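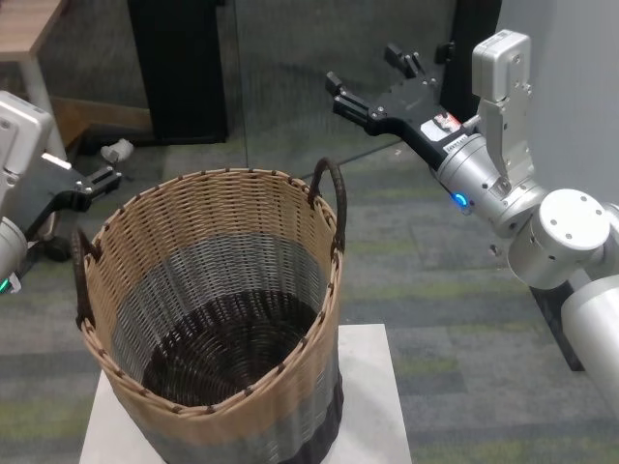

Ata da reunião técnica – controle bimanual e percepção

Projeto: Uniyal
Mês: outubro
Início: 14h
Presentes: Vivek Kushwaha (planejamento), equipe de percepção, equipe de controle, representante da Levwood

1. Aprovação da ata anterior
Aprovada sem alterações. Fica pendente apenas a revisão da nomenclatura dos tópicos de estado das garras.

2. Percepção das alças
O segmentador separa bem o corpo do cesto das alças escuras quando o fundo é o carpete cinza. A confusão persiste entre a alça e a faixa inferior do trançado, ambas em marrom-escuro. A equipe propôs usar a borda clara como referência geométrica e buscar as alças a partir da elipse ajustada à abertura. Proposta aceita. O ajuste passa a rodar no módulo Unero, antes do estimador de pose.

3. Planejamento de movimento
Vivek Kushwaha apresentou a nova sequência de aproximação: os dois braços param em uma pose de pré-preensão com as garras abertas, uma de cada lado do cesto, e só avançam após confirmação simultânea. O planejador leva hoje quase 400 ms por consulta, com a verificação de colisão contra o pedestal ativada. Discutiu-se simplificar o pedestal para um único paralelepípedo – a malha atual não traz ganho de precisão nesse volume. Aprovado.

4. Controle
Os dois braços seguem com laços independentes e um supervisor comum. A equipe de controle pediu que o erro relativo entre as garras seja publicado como sinal próprio, para limitar a força interna durante o levantamento. A Levwood questionou o comportamento em caso de perda de um dos laços. Ficou definido: parada dos dois braços, garras mantidas no último comando, sem retorno automático.

5. Ferramentas
O registro de execuções migra para o Jerkix. Serão mantidos seis canais por braço. Registros no formato antigo continuam legíveis pelo conversor, sem suporte a escrita.

6. Encaminhamentos
Percepção: integrar o ajuste de elipse ao Unero.
Vivek Kushwaha: substituir a malha do pedestal e repetir a medição de tempo do planejador.
Controle: publicar o erro relativo e documentar a parada conjunta.
Levwood: enviar comentários ao texto da parada conjunta antes da próxima reunião.

Encerramento: 15h20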